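Nakard tapered finger set for two-finger grippers
Sold in pairs. Fits left and right arms. Black.
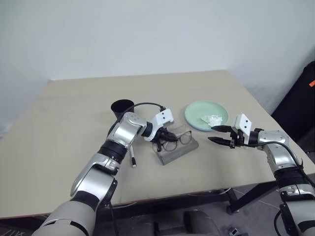 Valtteri Väisänen wrote to us after his first month with the set to say that the narrow tips had done more for his glasses-handling task than any change he'd made to the controller, and that he wished he'd ordered a second pair at the start. He also asked for a longer cable clip, and that is now in the box.

Overview

The Nakard fingers are made for small household and desk items on a bench: eyeglasses, markers, tissues, soft pouches, the rim of a plate or cup. They taper towards the tip so the jaws can get under a thin edge or between two objects standing close together. The standard wide fingers we also stock have a better hold on boxes and bottles. If most of your work is with packaged goods, buy those and save your money.

The set bolts to the Bayram wrist plate without an adaptor. Grippers on the older Brillow plate need the adaptor ring, sold separately. A wrist sensor module can stay in its usual position above the jaws. Recalibrate it after the change, as the tips sit further forward than the standard ones.

What's in the box

Two tapered fingers
Mounting screws and hex key
Cable clip, long
Printed setup card

One box does one gripper. For a two-arm bench, order 2.

How we compared them

Ruth Zapata and Gun-woo Kang ran the standard and tapered fingers on the same two-arm bench, with the same controller settings and the same operator for each task. The objects went back to marked positions between attempts. We logged 2,597 attempts in all, spread over 9 tasks, and we counted an attempt as good only if the object was put down where it was meant to go.

Folded eyeglasses, lifted by the frame: tapered fingers clearly better. The standard ones tended to push the glasses along the table before closing.
Marker from the table: tapered better, mostly when the marker lay close to something else.
Crumpled tissue from a plate: little between them. Either set will pick up a tissue if you come down from above.
Plate by the rim: tapered better for the first lift, standard better at holding it level. We'd use both arms for this one.
Cup by the outside wall: standard better. The tapered tips touch over a small area and the cup can turn.
Glasses into a cloth pouch: hard with either. One arm has to hold the pouch open while the other brings the glasses in, and most of the failures came from the pouch closing again.

The remaining tasks were with boxed items and the standard fingers won all of them.

Setup notes

Undo the old fingers with the jaws fully open and the arm powered off. Fit the new ones finger-tight, close the jaws slowly by hand and check that the tips meet, then tighten. Start with a low closing force. Thin metal frames bend easily, and we bent a few before we turned ours down.

Leave a loop of slack in the wrist cable and turn the wrist through its full travel before running anything. If the cable pulls tight at either end, move the clip down the arm.

Use a matte tabletop if you have a choice. Clear acrylic stands and lenses are difficult enough for wrist cameras on a plain surface — on a glossy one we had trouble finding the edges at all.

Wear

We check tips every 500 grasps and swap them when the end face looks rounded. Replacement tips are sold singly and come off with the supplied key. Alaric Schumacher in our workshop will regrind a lightly worn pair for the cost of return postage.

Availability

In stock in black only. A grey version is planned for November. The Andinura wrist plate isn't supported yet, and we don't have a date for it. For bulk orders or a bench loan, ask for Woo-jin Tak.

Page updated July 2024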